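Cleaning of Small Kitchenware at a Bathroom Vanity: Choice of Tool and Layout of the Counter

Project report, household methods course
Group members: Bonifacio Urquijo, Irén Dudás, Wahyudi Nugroho
Supervisor: Máté Tóth
Submitted 31 August 2020

1. Purpose

The project looked at how pot lids and similar flat kitchenware can be cleaned at a vanity counter when a kitchen sink is not free. This is common in the Clundham residence, where one kitchen serves several rooms and the bathroom sink is often the nearest water. We wanted to know which cleaning tool suits which part of a lid, and how the counter should be laid out so that kitchen items and bathroom items do not get in each other's way.

We did not measure bacteria or detergent residue. The results are limited to visible soil, time per item, and the state of the surface after cleaning.

2. Background

A glass lid is made up of several surfaces that behave differently. The glass is smooth and hard and gives up most soil to a wet sponge. The metal rim meets the glass in a narrow groove, and grease collects there. The knob is held by a fastener, and the joint below it holds water. Many lids also have a vent hole, which fills with starch when rice or pasta boils over.

The course notes separate cleaning tools into soft, medium and coarse. A plain sponge is soft. A sponge with a rougher outer fabric is medium. A pad of metal mesh is coarse. The notes advise starting with the softest tool that works, and we kept to that order in all trials.

3. Site

The work area was a vanity counter in black marble with white veins and a white rectangular sink set below the surface. It is not a large counter, and it is shared. Toothbrushes stay in a cup by the sink, and bottles for cleaning and washing stand toward the back. We decided not to clear these away, as residents would not do so either.

The working space was therefore the strip of counter beside the basin. A lid can lie flat there with the basin close enough for rinsing. The dark stone has one practical drawback: when clear glass lies on it, a thin film of grease is hard to tell from a reflection off the stone. For inspection we lifted each lid and held it against a light wall.
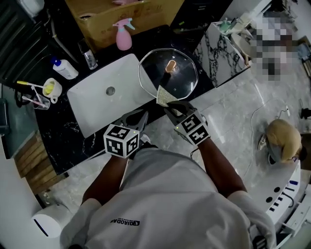

The lid has to be kept from turning while pressure is applied. An octagonal lid is easier in this respect than a round one, as its straight sides can be set parallel to the edge of the counter and pushed against a folded cloth. Round lids spun in the first trials and had to be held at the knob, which left the area near the knob uncleaned until a second pass.

4. Method

Soil was prepared by brushing a mix of cooking oil, flour and tomato paste onto the inner face of the lid and leaving it for 30 minutes. Each lid was then cleaned by one group member while another kept time. Roles were changed after every set so that no person cleaned with only one tool.

The steps were the same each time:

Rinse the lid on both sides over the basin.
Lay it on the counter with the soiled face up.
Apply detergent to the tool and work from the center to the rim.
Go once along the rim groove.
Rinse, lift and inspect against the wall.
Repeat with the next coarser tool if soil remains.

In total 127 cleanings were recorded. Two lids were used throughout, both from the Vallier set that belongs to the residence. Rinse water was taken from the tap as it came, without setting a temperature. This is a weakness and is discussed in section 6.

A cleaning was logged as complete when no soil could be seen on the glass, on the rim or at the vent. Time stopped at that point. Drying was not included.

5. Results

5.1 Sponge

The sponge removed the oil layer from the glass in nearly every case. It was held tilted, so that one edge carried most of the pressure. Used flat, it slid over the thicker spots and spread them. The tilted edge also reached part of the rim groove, though not its full depth.

The sponge did poorly at the vent hole. Soil was pushed in and had to be flushed out from the other side. Daithí Hennessy, who assisted with the timing on the second day, suggested rinsing the vent from above before any detergent was applied. This was adopted for the later sets and the problem became less frequent.

5.2 Metal mesh scrubber

The mesh scrubber was used only where the sponge had left soil. It is a soft pad in spite of the metal, and it can be folded into a narrow strip. The folded form was the more useful one. It followed the rim groove closely and removed dried flour paste that the sponge had passed over.

We did not use the scrubber on the glass after the first set. Fine marks were found on one lid when it was held at an angle to the light. They may have been there before the trials, since the lids were not new, but we had no record of their earlier state and chose to stop.

The scrubber holds food particles between its threads and needs more rinsing than a sponge. Over a bathroom drain this matters, as the particles are not caught by a basket as they would be in most kitchens.

5.3 Placement of items

Three layouts were tried. In the first, all bottles stood in a row along the back. In the second, bottles were moved to the side away from the working strip. In the third, only the detergent was brought forward and the rest stayed where the residents keep them. The third was the fastest to set up and to put back. The second gave the most room, but bottles were knocked over twice when somebody reached for the faucet.

Splashing toward the toothbrush cup occurred in all layouts when the lid was rinsed with the tap fully open. Opening the tap halfway reduced it. Moving the cup to the far end of the counter would be better, and we recommend this for daily use.

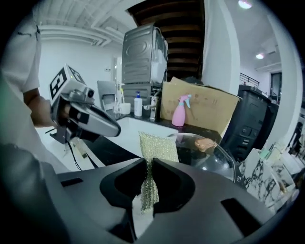
6. Sources of error

Water temperature was not controlled. Warm water loosens oil faster than cold, and the supply in the building changes during the day. Sets done in the evening may therefore not compare well with sets done in the morning.

Pressure on the tool was not measured. Urquijo pressed harder than the other members, and his times with the sponge were shorter.

The judgment of "no visible soil" was made by the person keeping time. In 2 cases the members disagreed and the lid was cleaned again. Both times were kept in the log as single cleanings.

The soil mix thickened while it stood. Lids brushed late in a batch carried more paste per area than those brushed early. A fresh mix for each lid would have solved this but would have used more material than we had.

7. Recommendations

For a glass lid with light soil, a sponge alone is enough. For dried soil in the rim groove, a folded mesh scrubber should follow, on the metal only. The vent hole should be rinsed from above first.

At a shared vanity, the detergent should be the only bottle brought forward. Toothbrushes should be moved out of splash range before the tap is opened. The basin should be wiped after use, and the drain checked for particles and loose metal threads.

Further work could cover lids with silicone rims, which the residence is planning to buy, and the use of a small strainer over the drain. The log sheets are kept with the supervisor in the Kimcombe building.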